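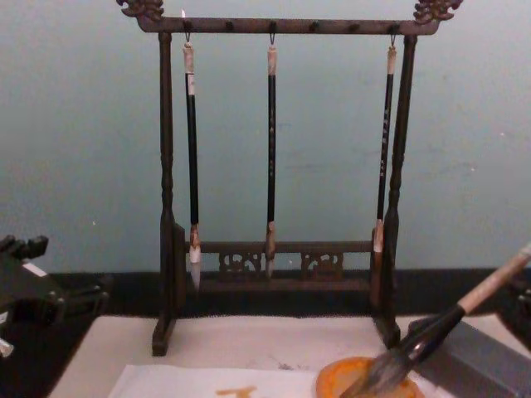

Dragon-head brush rack, calligraphy room, Ortner open day

I got to Ortner at 2 on Saturday and went straight for the calligraphy room, and I'm so glad I did! I could have looked at that rack for ages (the turned posts, the carved panels down by the feet). Brushes hang from it tip down, just as my old teacher liked them.
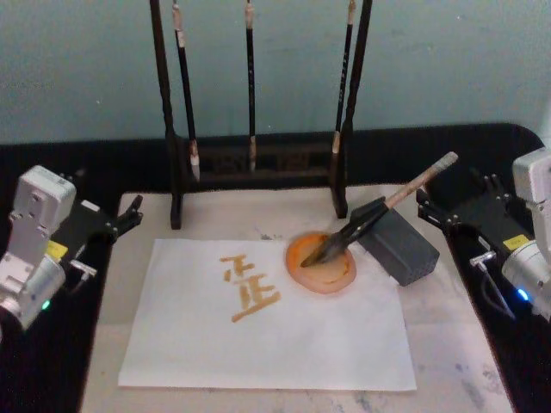

Orange-brown ink looks lovely on white paper, much warmer than the black I use at home. Entry was 6 dollars, and bus 43 stops right outside.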